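Dirkska: a courier sim with a filing system

Reviewed by Tímea Magyar
July 18, 2020

Version tested: PC, release build with the first patch applied. Played to the end of the main story once with mouse and keyboard, and about half of it again with a pad.

Dirkska is the second game from Viltinton, a small studio whose first release, Drotlow, was a tidy puzzle game about canal locks. The new one is larger and harder to label. You play a parcel courier in a hillside town, you deliver by hand, and in the evenings you sort the undelivered post in a back office. The sorting takes up more of the game than the store page suggests.

The day half works as follows. You load a bag with up to 12 items, pick a route on a paper map, and walk. Weight affects your speed and your turning circle. Steep streets drain stamina, flat ones restore it slowly, and benches restore it at once but cost time. There is no fast travel. Late parcels lower your standing with the district they were meant for, and standing decides which doors open for conversation.

Movement is good. The courier has a believable amount of momentum, and coming down a staircase with a full bag takes some care. The camera is less good. It sits too close in alleys and will not stay where you put it if a wall is within a few steps. The patch notes claim an improvement. I compared the same three alleys before and after and could find no difference.

The evening half is a desk, a lamp and a set of pigeonholes. Each undelivered item has a smudged or partial address, and you work out where it belongs from the handwriting, the stamp and what you have heard in town. A correct guess adds the item to the next day's load. A wrong one wastes a slot in the bag. The logic is fair. I found only one address I could not justify afterwards, a December postcard to the Szabó bakery, which seems to depend on a line of dialogue that can be missed for good. 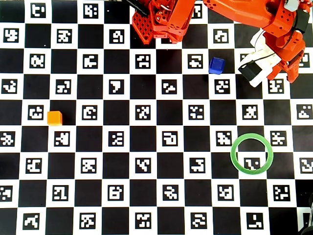
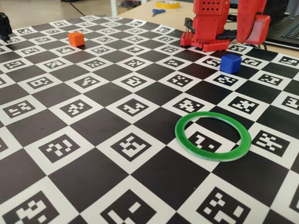 Writing is uneven. The shopkeepers talk like shopkeepers and are quick to get through. The romance with the lighthouse engineer starts well, then stalls for most of the middle chapters and is settled in a single scene on the pier. The landlady's story is the best in the game and is optional. Wendy Heywood voices her and gives the part a flat, tired delivery that suits the lines. Other voiced roles are limited to greetings and grunts.

Music is by Mayu Aoki: mostly clarinet and a detuned piano, with a separate theme for each district. The themes crossfade at district borders, and if you walk along a border they crossfade continually. Turning the music down to half makes this tolerable.

Performance was steady on a mid-range machine at 1080p. Rain costs frames in the market square and nowhere else. Loading from the menu takes a few seconds, and moving between the street and the office takes none. I had two crashes, both on opening the map while a conversation was ending. The game saves at each door, so little was lost.

Controls can be remapped in full on the keyboard. On a pad they cannot, and the default puts "drop parcel" next to "talk". Subtitles come in three sizes, the largest of which overlaps the stamina bar. There is a setting that prints smudged addresses in a clean typeface with the missing letters left blank. It makes the evening puzzles easier to read without solving them, and I left it on.

The script lists 1,417 separate pieces of post in its end-of-game ledger. My first run filled in well under half. The ledger carries over to a new game, but district standing does not, so anyone after the full set must walk the early routes again at the slow starting pace. A skip option for the first chapter would help a good deal.

Good: walking, address puzzles, landlady.
Bad: alley camera, pad layout, the pier scene.
Score: 3 out of 5. Players who liked the lock puzzles in Drotlow can add a point for the evenings.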